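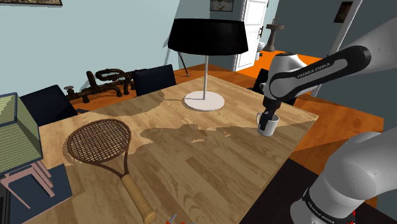
Fingers in the mug, Monday night, Tindeseo sim room

1/ OK so, Tindeseo update! For anyone new: I'm building a tabletop arm called Boiko at the Sostside workshop, and while I wait on motor mounts I'm practicing all the grabbing in simulation at home. The arm in the sim is a stock Franka model (Boiko's own model is still a mess of unconnected joints, don't ask).

2/ Tonight's job is mugs. I've been pinching them from the outside for weeks and kept bumping the rim on the way in. Lefteris Vlachopoulos told me to put the fingers down inside and open them out against the wall of the mug. So I tried it, and I'm kind of in love??

3/ The catch is you have to come in pretty much straight down. My first version drifted sideways while lowering and the mug went skating off the table. I slowed the last stretch way down and it behaves a lot better.

4/ Ran 3,240 tries over the weekend with the mug in random spots. 629 of them failed. Most of the bad ones are near the table edges, where the arm has to fold itself up weirdly to get the wrist vertical.

5/ Yes, there's a tennis racket on the table. And a lamp! I want clutter it has to plan around, and the big black lampshade is great for that because the arm wants to swing right through it.

6/ Somebody asked about the pipe sculpture behind the table. It came out of a free furniture pack and I like it, it stays. The orange floor too.

7/ Stuff I still haven't fixed: friction on the mug is a number I made up, and the fingers push harder than Boiko's ever will. I need to bring a real mug and a luggage scale to Sostside and measure some things.

8/ Also swapped my grip logger over to Pladosix, which is the little script I wrote in June. It saves 200 readings per grab now, and the plots finally make sense to me.

9/ Next up is setting the mug back down without dropping it. Mounts should be here in 4 days, so I'll post Boiko's shoulder once it's bolted on. If you've done inside grips on real cups, tell me what you put on the fingertips!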